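Home | Animals | Space | Machines | Body | Try It Yourself

How Do You Pick the Best Hand for a Robot?

By the Ullatau Kids Science Desk
August
20 shares | 3 comments

Your hand is good at a lot of jobs. It can hold a pencil, twist a lid, carry an egg and pull on a sock. Robot hands are usually made for fewer jobs than that, so the people who build robots have to choose which hand to use. To choose well, they run tests.

The part of a robot that grabs things is called a gripper. Some grippers have two fingers that move toward each other, like your thumb and pointer finger when you pinch. Some have three fingers or more. Some have no fingers at all and use a suction cup, which sticks to flat things the way a bath toy sticks to tile.

What makes one gripper different from another?

The shape of the finger matters. A wide, flat finger touches a lot of the object at once. That helps with a box. A narrow finger with a point can slide into a small space, such as the gap between two cups on a crowded table. It touches less of the object, though, so the object may turn or slip.

The skin of the finger matters too. Hard, smooth fingers can slide on a shiny cup. Fingers with rubber pads hold better, but the pads wear out and have to be changed.

Then there is squeeze. Too little and the object drops. Too much and a paper cup gets crushed. A good gripper can squeeze a little or a lot, depending on what it is holding.

Testing on a computer first

At the Cuseo robot lab, a new gripper gets its first tries in a simulation. A simulation is a world made by a computer, a lot like a video game. It has a table and objects and a robot arm, and the computer works out how they would push, tip and roll.

A vase that gets knocked over in a simulation does not break. The team just starts again. They can also change one thing at a time. They might keep the same table and the same objects, and swap only the fingers. If the new fingers do better, the team knows the fingers made the difference. Scientists call this a fair test.

In one set of tests, called Montoya, two kinds of finger were compared. One was blunt and square at the end. The other was shaped like a wedge, which is thick at one end and narrow at the other. Each kind got 40 tries at picking up objects from a table. The blunt fingers made 20 good pickups. The wedge fingers made 32.

Does that mean wedge fingers are always better? No. Many of the objects in the Montoya tests stood close to other things, and a narrow tip has an easier time getting in. The team tried again with big boxes, set far apart, and the blunt fingers did just as well.

What the robot sees

A robot needs a way to find the object before it can pick it up. Many robots use cameras. A camera can be fixed to a stand, where it sees the whole table. It can also be fixed to the arm, close to the gripper, so that it moves when the arm moves.

A camera on the arm gets a close look. Sometimes it gets too close, and most of an object is outside the picture. A camera on a stand sees more, but the arm may get in its way. The team compares cameras the same way it compares fingers, one change at a time.

Some things are harder for a camera than others. Dark things on a white table are easy to find. See-through things are difficult, as the color behind them shows through. Shiny things have bright spots that can fool the robot about where an edge is. A good test uses all of these.

The program that tells the arm and gripper how to move is called the controller. Destasell, the controller used in these tests, looks at the camera pictures again and again while the arm is moving. Each new picture helps it choose the next small move.
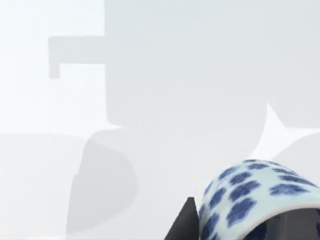
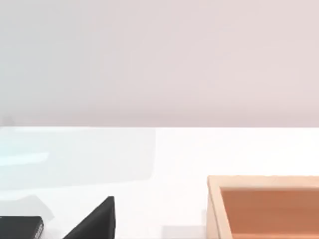

Views from a computer simulation. In the first, a dark gripper finger is close against a blue-and-white patterned container. In the second, a wooden tray is at the right of a white table.

Try it yourself

You will need a plastic cup, a sock, a coin, two pencils and two wooden spoons.

Hold a pencil in each hand and try to pick up each object using only the pencils. Do it ten times for each object and write down how many times it works. Now do the same with the spoons.

Which pair was better with the coin? Which was better with the sock? Close one eye and test again. Your score may change, because you have taken away one of your two cameras.

More in Machines | Back to top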